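Stop Selling Me the Arm. Sell Me the Tuesday-proof Part

OK quick one, I have to be out the door in a bit and this has been bugging me since February.

I run a small bulk pantry shop. Spices, seeds, beans, tea, refills. People bring a jar, we fill the jar. That's the business. And because I once filled in a form on a website at one in the morning, I am now on every list there is for "affordable automation for small food retailers." So I get the emails. I get the calls. And I did, in the end, take a trial of one. The Grarden kit. Arm, two-finger gripper, wrist camera, a tablet to run it from, and a support plan from an outfit called Irell that does the setup and then bills you for breathing near it.

My opinion, up front, for the skimmers: the hardware is good. The offer is wrong. Those are separate things and the people selling it keep mashing them together.

Hardware first. The gripper is the nicest part of the box. Two black fingers on linkages, closes flat on whatever you hand it. I was sure it would crack a jar. Five weeks in, no cracked jars. It holds a wide-mouth jar down low, near the base, and it holds it like a person who's been told to be careful. Slower than me. Fine. I'm not in the shop at six in the morning and it could be, that was the whole pitch.

The wrist camera I also like more than I expected. You get a look right into the mouth of the jar while it's being held. Good for checking fills. When you sell small black seeds next to other small black seeds you want a look at what's in there before it goes on the shelf, and I've caught more stray bits on that little screen than I ever did squinting under the shop lights. Whether the kit catches them is another matter. It doesn't. It shows you. You catch them. The brochure says "inspects," and I'd like a word with whoever wrote the brochure.

So what's wrong with the offer.

One. The price is built for someone else. You pay for the kit, then for "skills." A skill is a thing it can do. Pick up jar is a skill. Put down jar is a skill. Pour is a skill and it costs extra. I am not making that up. You can own an arm that picks up a jar and has no paid-for way of emptying it. Each skill is a monthly fee, and the starter bundle has 3 of them, and none of the 3 is pour.

Two. Jars. Every skill is tuned to a container they've approved. They have a list. My customers don't have the list! My customers have pickle jars, and jam jars, and some enormous thing their aunt left them. I asked if I could add my own shapes and was told yes, with the Plus plan. Over 1,000 dollars to tell a machine about a pickle jar. No.

Three, and this one is the reason I'm writing instead of just sending the box back. The training. Irell says you can teach it yourself, and you can, sort of. You guide it through the job again and again and it learns from that. I did a whole Sunday of it. Jar, grip, lift, tip, back. My shoulders hurt. By evening it was doing a decent version of the seed refill and I was pretty proud of the thing. Then I read the terms. Everything you teach it goes up to them and they can sell it on as a skill. To the next shop. For a monthly fee.

So I'm paying to do the work, then the shop down the road pays for my work, and neither of us gets anything off the bill. I wrote to them about it. Got a nice reply that used the word "community" 2 times and didn't mention money.

I know what the answer to this is, I've heard it from other owners. It's early, somebody has to pay for the early part, prices drop. Sure. My first card reader was daylight robbery and now they practically throw them at you. But the card reader took cards. All of them, on day one. It didn't take blue cards on Starter and green cards on Plus.

And there is another way to do it, I've seen it. Mahmoudi will rent you a much plainer setup, no tablet, uglier, worse gripper in my opinion (it pinches, the jar tilts). But flat rate, everything included, and what you teach it stays in the box under your counter. I had a go on one at a trade day. It dropped a jar of lentils, plastic, no harm. I'd still sign that contract before the Grarden one, and I say that as somebody who prefers the Grarden in every way you can hold in your hand.

Sullier are supposed to have something coming too. I asked for a price and got a video. Next.

What I'd want, if anyone from any of these companies reads a shop owner's page, which I doubt:

A flat monthly price, on the website, where I can see it without giving you my phone number.

Pour included. Please.

Any jar I can teach it, it can use. No list.

My training is mine. If you want it, knock it off my bill, and ask first.

And change "inspects" to "shows you." It's a good feature as it is, I'd pay for it as it is.

People ask if I worry about it taking somebody's job. In my shop it'd be taking the part of my job I do before breakfast with my eyes half shut, so no, not here. I can see how it lands differnt in a packing plant with a few hundred people on the line and I don't think my little counter settles that argument one way or the other. Somebody who works there should write that one.

But for the small places, I do think there's something in it. I went in expecting a toy. I'd use it every day if the deal was fair. The deal is not fair, so the kit goes back at the end of the trial, and I'll be filling seeds by hand with a scoop and a funnel like before, and I'll miss that camera a bit. Recieved my return label this morning, which I have to print myself, naturally.

If you've had a better quote than me, email the shop, I want to see it. Leave the skills list in.
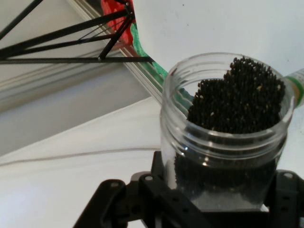
Grarden kit on trial, jar in the gripper, seen from the wrist camera.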